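Print this page | E-mail this post
October, by the Studdale workbench

Repairing and sorting the toy vegetables

The play-market set came out of storage with most of its seams in poor shape. I bought it as two mixed lots, one Morelli and one Wonitz, and the two makers do not use the same pattern. Morelli closes the eggplant with one long seam along the belly. Wonitz puts in a gusset at the stem end, and that is where it fails.

Stuffing was the first job. I weighed the large eggplant before opening it: 184 g. The old fill had migrated to the blunt end and packed hard. After pulling it apart by hand and putting it back, with a little of the worst discarded, the same toy came to 125 g and bent where it should. The small one went from 125 g to 113 g. I closed both with ladder stitch, 8 stitches to the inch, in a bonded thread from Cluvard. Ordinary sewing thread held for a week on the last set.

Cleaning: damp cloth, mild soap, no soaking. The glossy purple skin creases if it is folded while drying, and the creases stay. Lay each piece on its side.

Garlic is harder. The bulb itself only needs wiping, but the tuft at the base frays with every handling. I tried trimming it on one bulb and regretted it, as the cut edge frayed faster than the original. The rest I have left alone.

Sorting is by kind, then by size. I put eggplants and garlic out together on the green tabletop, since the pale tufts shed and the strands are easy to find against that color.

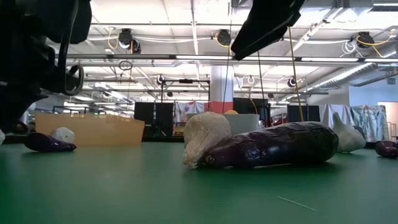 A reader wrote in to say that a thin line of fabric glue inside the tuft, applied with a toothpick, stops the fraying for a year or so, provided it is left overnight before anyone squeezes the bulb. I have a tube of the Cluvard glue and will test it on the trimmed one first.

Still to do: the Wonitz gussets, and a bin with a lid.

Print this page | E-mail this post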